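Wanted: curtain maker / soft furnishings person, plus a few households to try things out on

Posted Friday, July 13, 2001

Right, quick one as we are up to our ears. Grirnine is a small workroom making curtains, roman blinds, cushion covers, the odd headboard. We sell mostly to people doing up their own homes who have got as far as buying the fabric and then lost their nerve. We've got more orders than hands. So two things below, a job and a call for households. Read whichever one is you.

THE JOB

Curtain maker, four days a week, permanent after a trial period. Could be five days if you want it. Workroom is above the shop on Bernudel Road, one flight of stairs, no lift, sorry.

What you'd be doing, most weeks:

Cutting and joining widths, matching pattern. Lots of big florals at the moment so pattern matching really does matter.
Lining and interlining, by hand where it needs it
Headings: pencil pleat, pinch pleat, tab top, eyelets
Roman blinds, start to finish
Pressing. More pressing than you'd think
Answering the phone when Quyên is out measuring

What we need from you:

You can sew a straight seam three metres long without it wandering. You can read a tape measure and write the number down properly (we had a pair go out 10 cm short in March and it cost us the fabric twice over). Some experience of soft furnishings, paid or not. If you've made curtains for your whole house and your sister's house that counts. Bring photos or better still bring a curtain.

Nice but not needed: driving licence, upholstery, knowing your way round an industrial walking foot machine. We can teach the machine.

Not bothered about certificates.
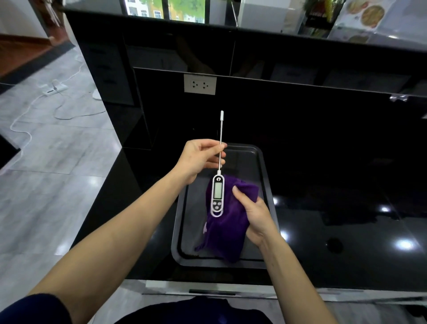 PAY AND HOURS

Start at 8.30, finish at 4.30, half an hour for lunch. Tuesdays off for everybody, the shop is shut. Pay depends on what you can already do, we'll talk about it when you come in and we won't mess you about. Paid weekly during the trial, monthly after that. Holiday is the proper amount plus the week between Christmas and New Year when we lock the door.

You get fabric at cost. Remnants under two metres are free, first come first served, and there is a fair bit of arguing about it.

The trial is 16 working days, fully paid. By the end of that both sides generally know.

WHO YOU'D BE WORKING WITH

Quyên Phan runs the workroom and does all the home visits. She's quick and she'll unpick your work if it's wrong, then show you how to do it again. Thiện Mạc does the cutting table, poles and tracks, fitting, and the van. Then there's me on orders and accounts and tea. You would be number four. Radio is on all day, we take turns choosing.

THE HOUSEHOLDS

Separate thing. We're bringing out a ready-to-hang range in the autumn called Nodside. Plain and striped cottons, unlined and lined, tape already on, hems left for you to finish yourself with iron-on web or a needle. Before it goes in the shop we want it up in real rooms with real sun and steam and children and cats.

We need 17 households within easy driving of the shop. You get the curtains, you keep the curtains. In return you:

Let Thiện come and measure (half an hour at most)
Hang them yourselves, using only our instruction sheet, no ringing us up for help please, we want to know where the sheet goes wrong
Live with them for eight weeks
Wash one of the pair once at 40 and leave the other alone
Fill in the form, two sides, and tell us the truth
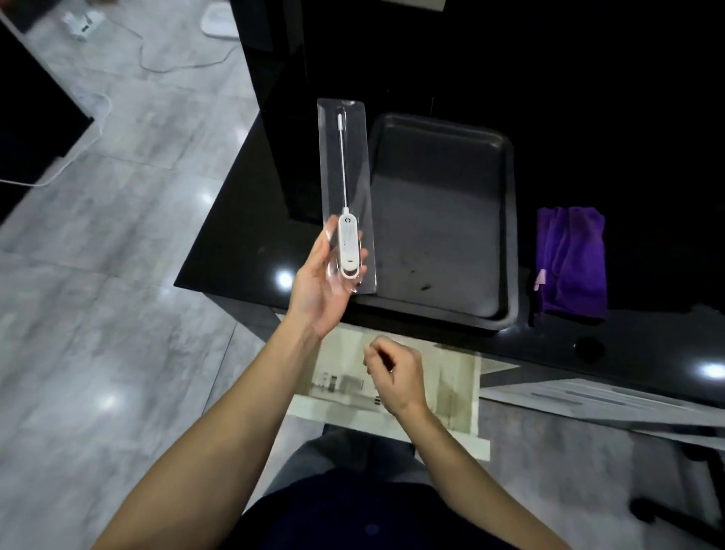 We're after a mix of rooms. Bedrooms we'll have no trouble with. Short of kitchens, bathrooms with a proper window, landings, and anybody with a bay. Also rented places where you can't drill. We have a tension rod and some stick-up hooks to try, and want to know if they hold the weight of a lined pair or come down in the night.

South facing windows very welcome, as the blue stripe is a worry. It faded on the test card and the mill says it shouldn't have.

You don't need to be handy. Would rather have some people who aren't. If you've never put up a curtain pole in your life please do get in touch, as the sheet was written by Thiện who has put up hundreds and he leaves things out. First version didn't mention the rings going on before the end bit.

What we can't do: windows wider than 240 cm, skylights, caravans, shops. Nothing against caravans, the drops are just too short for the range.

Colours are oatmeal, blue stripe, brick stripe, a green which looks grey in some lights. You can say a preference and we'll try, but we need so many of each so no promises. Lined or unlined is up to us. 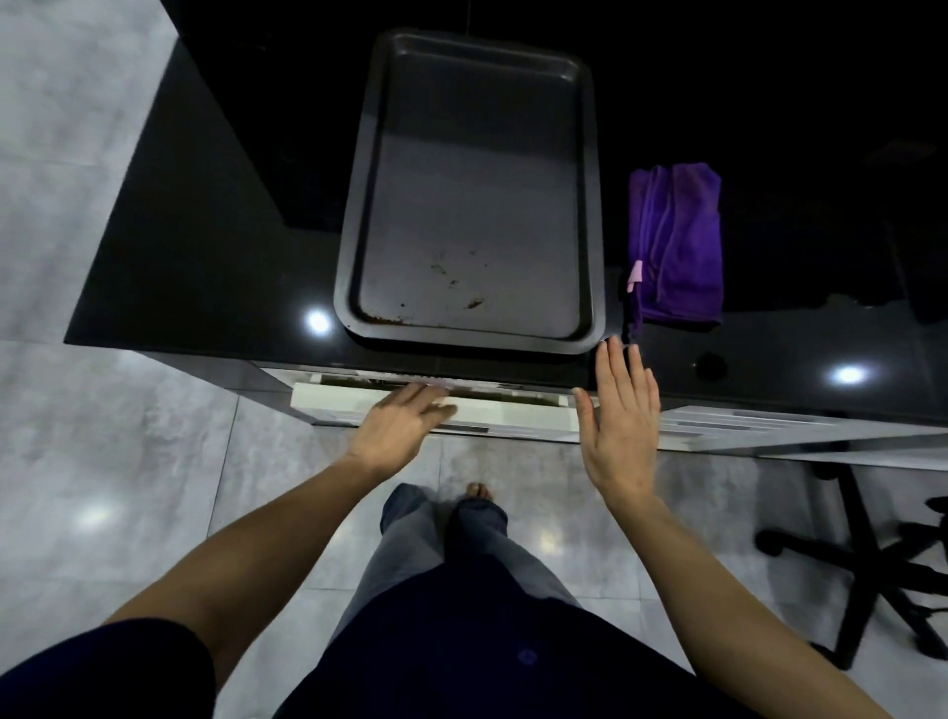

If the curtains are ruined in the wash that's our problem, we'll replace them with something off the shelf. If the cat has them down, same. We'd just like to know which cat and how long it took.

Would also like to take a picture or two of the curtains hanging, for the leaflet. Only if you're happy with that. No names or adresses printed.

HOW TO GET IN TOUCH

For the job: write to us or drop a letter into the shop. One page is plenty. Say what you've made, what went wrong with it, and when you could start. Phone number on it please, last time we advertised two people forgot and one of them had lovely handwriting and we'd have seen her straight away. We'll ask you in for a morning, paid, to make up a small lined sample and have a chat.

For the households: pick up a card from the counter, or write with your name, address, which room, which way the window faces, and the width and drop if you know it. Rough is fine, we measure again anyway. Say whether there's a pole or track up already and whether you own or rent. One window per household to begin with.

Both to: Grirnine, over the shop, Bernudel Road. Mark the envelope JOB or CURTAINS so they go in the right tray.

We will reply to everyone, might take a week or so. If you applied to us before through Yip, the agency, please write again, we never got those on and don't use them now.

Shop open every day but Tuesday and Sunday, ask for Quyên if it's about the job. If she's out measuring leave a note, don't wait, she can be hours.

Oh and the workroom is dusty with lint, worth knowing if you've got a bad chest. There is a extractor but it only does so much.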